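Planning the year's equipment at Zelavico

January 19, 2019

A warm hello to all our members, and thank you for bearing with us while we got the sums straight. Several of you have asked what is happening with the second bench, and whether the Oda table is going to be replaced or simply tidied up, so I have tried to put the whole plan in one place.

The short answer is that we are keeping the Oda table. It has the pair of arms, it suits the flower work very nicely, and a new one would swallow the year's money before we had bought so much as a roll of tape. What we would like to do instead is set aside 3,000 pounds for the parts that wear out: gripper fingers, cables, a spare power supply and a fresh work surface. We left these off the list last year and then paid for them in dribs and drabs, usually in a hurry and with express postage on top (the May invoices still make me wince!).

The second bench is the bigger decision. Diltell have given us a price for a single-arm set-up, and Andel have offered a two-arm one on a lease of 9 months with the option to buy at the end. I lean towards the lease, I must say. It costs more if you add it all up, but we would find out how much we use the bench before we are tied to it, and the training is included. Do bear in mind that neither price covers delivery, and that the Andel table will need to go through a door which is, as those of you who helped with the last move will remember, not a generous one.

Then there are the small things, which I am rather fond of budgeting for. Flower arranging gets through a surprising number of props – stems bend, petals come off in the fingers – and we would like a wider choice of vases and cups as well, in different heights and with different necks. Around 45 pounds a month should see to it.
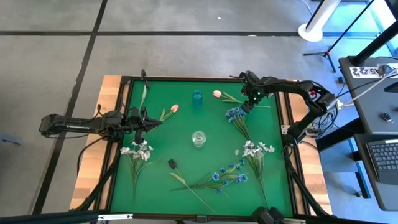
Flower work at the Oda table, with tulips, blue and white sprays, and a cup and a glass jar on the green surface.

If you have views on the lease, or know of a good supplier of artificial tulips, please drop us a line before the order forms go in. We are happy to send the full list of prices to any member who would like to read it over a cup of tea.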